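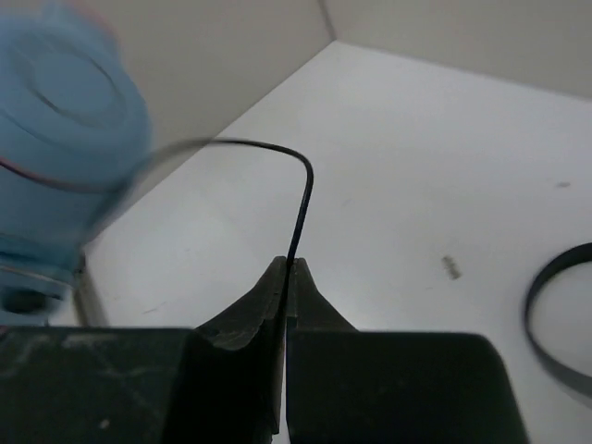
Black wire in the gripper, club cable task

wullitz_club
Our student team is doing a cable routing task. The gripper closes on the wire fine but it slides when the arm speeds up. Tips are scuffed. Any fixes short of new fingers?

Kondley
Slow the move down first. We went from 400 mm/s to a quarter of that and lost far fewer. Then stick thin rubber on both tips and redo your closed position.

dijkstra4
Same problem at our school. Never solved it, we switched to thicker wire.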